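Filed under: Workshop notes / Label printers / Parts and spares

Notebook, March, just after lunch

Well, the Sallis tabletop printer is back on my bench again, and I'm glad of it, because I never did like how I left the ribbon side. The drive roller was skidding whenever the roll got near its end, and I had blamed the roller itself (wrongly, I think now). I pulled the side cover, laid the screws out in the order they came off, and had a good long look at the take-up clutch. 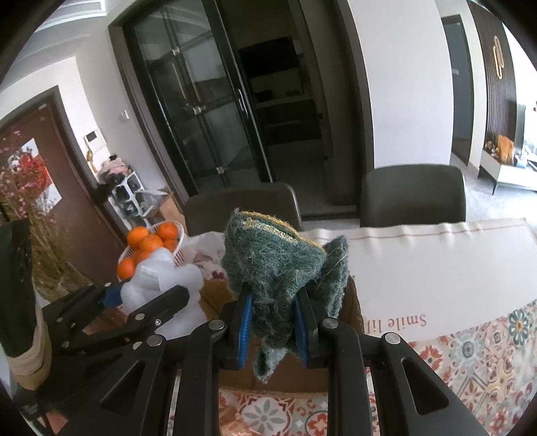 The felt washer in there was worn as thin as paper on one side. The Prurosmont parts sheet lists it only as part of the full hub kit, but Villalobos will sell it loose if you ask for the older number, so I ordered 5 and put three in the drawer marked Dundis for whoever needs them next. Please leave a note if you take one!

Test run after the swap: 2000 labels on the plain stock, darkness at 12, and the ribbon stayed flat the whole way through. I was so pleased I nearly skipped the narrow stock, which would have been silly – that's the one that wrinkles.

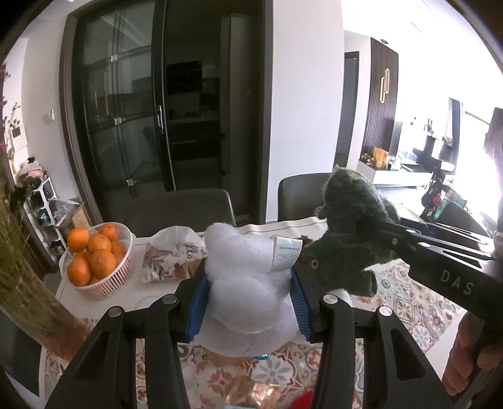
Narrow stock next, then, and I'd like to try the satin tape while the guides are set in. Care tags are a good test for any ribbon, with small type on soft fabric. The one on the white plush has blue print and even a little drawing, and that's the kind of fine line our resin ribbon tends to fill in. I'll start with the darkness lower and creep up. Cover is still off, so mind the spring.

Comments

benchtwo: Took one washer, thank you! Same skid on the older unit.

inkyfingers: Try slowing the feed on satin before you touch the darkness.

Contact the workshop | © Dundis Workshop Notes | Back to top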